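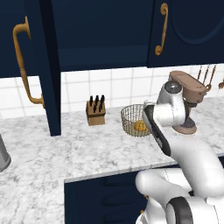

Reserved seats or general admission for the fall show?

Clullard Area Theater Board > Front of House

balconyrail
Original poster

The Petrenko Hall is going to reserved seating for the fall comedy, all performances. Every seat gets a number, and you pick yours on Skorkard when you buy. Last spring it was general admission like always, doors at 6:30, sit where you want.

I'm asking how people feel about it before the box office opens. I have gone to shows there for years and I liked getting in line early and getting the aisle. My knees need the aisle. Now I have to be at a computer the minute tickets go up, and the $20 seats in the middle will be gone first.

Has anyone been to a reserved show at the Humelik? I hear they switched a while ago.

prompt_corner

I usher at the Humelik. We switched three seasons ago. The first two shows were rough, mostly people sitting in the wrong row and not wanting to move. After that it settled down. The lobby is much calmer at half hour. We used to have a line out to the parking lot, in the rain sometimes, and people holding whole rows with coats.

On the aisle question, call the box office. We hold a few aisle seats for people who ask, and I would expect the Petrenko to do the same.

twolinesinact2

I'm against it. General admission is fair. You show up early, you get a good seat. With reserved, the families of the cast know the sale date before anyone else and the first nine rows are gone by lunch.

Also the fee. Skorkard adds one per ticket, not per order. For a family of five that adds up.

prompt_corner

The cast families got the front rows under general admission too. They sent one cousin with six coats.

The fee was there last spring for online orders, so that part isn't new. You can still buy at the window with no fee.

twolinesinact2

The window is open two hours a day. I work.

greenroomcoffee

I played in the pit for the spring musical so I only saw this from the floor, but the seating held us up every night. Curtain was 7:30 and we never once started before 7:45. People were walking up and down looking for four together. The stage manager was on headset the whole time asking if the house was in yet. If numbered seats get us a downbeat on time I'm for it.
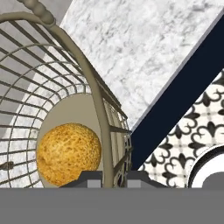

Melon and wire basket

balconyrail
Original poster

Fair point about the late start. I hadn't thought about it from the pit.

My other worry is single tickets. When I go alone I take whatever is left between two groups, and it's always fine. Does the seat map let you leave one empty seat next to you? At the movies it won't let me do that and the whole thing gets stuck.

seatmapguy

I set up the map for the Petrenko, so I can answer some of this.

The hall has 681 seats. There is no rule against leaving a single seat. I tried it with the rule on and it blocked too many normal orders, so it's off. 66 seats are held back from the online sale. Those are for wheelchair users and their companions, people who need an aisle, and late problems like a broken seat. You get them by phone or at the window. Whatever is left goes on sale at the door an hour before curtain.

Cast families do not get an early sale this time. They buy when everybody buys.

twolinesinact2

Is that written down somewhere? Last year we were told the same thing and it wasn't so.

seatmapguy

It's in the notice that went to the paper. I'll paste it below when I'm back at my desk.

oldstagehand

I don't see why a comedy needs this. Save it for the holiday show, which does sell out. The fall show has never filled the balcony. When the house is half full, reserved seating spreads people out in little clumps and you can't get a laugh going. General admission fills from the front and the actors have somebody to play to.

greenroomcoffee

That's a real problem, yes. Could they keep the balcony closed until downstairs is sold?

seatmapguy

Yes — that is the plan. The balcony stays off the map until the main floor is at three quarters. It can be opened for one performance and not the others.

oldstagehand

OK, that helps. I would still rather walk in and sit down.

seatmapguy

Notice as promised. It hasn't run yet.
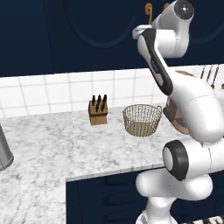
CLULLARD, September — The Petrenko Hall will offer numbered seats for all performances of its fall comedy. Tickets may be bought through Skorkard, by phone, or at the hall window. Seats on the main floor are $20. All buyers, including families of cast and crew, may order from the same opening time, 9 a.m. on the first day of sale. Patrons who need an aisle seat or a wheelchair space should call the window before ordering online. Doors open one hour before curtain. Latecomers will be seated at a break in the first act, in the nearest open seats, and may move to their own seats at intermission.

twolinesinact2

All right, it's in writing. 9 a.m. is still bad for anyone with a job. Why not 7 in the evening?

prompt_corner

We do ours at noon and get the same complaint. Evening is a fair idea, but somebody has to be at the phone when the site has trouble.

balconyrail
Original poster

I called the window just now. They put me down for an aisle seat on the left, row F, and it took two minutes. So I'm settled. I'd still like to hear from anyone who sat in the side sections in the spring, because my sister wants to come and those look like the easiest seats to get.

greenroomcoffee

House left is good. House right, you lose the upstage corner behind the speaker stack from row C forward. Tell her row G or farther back.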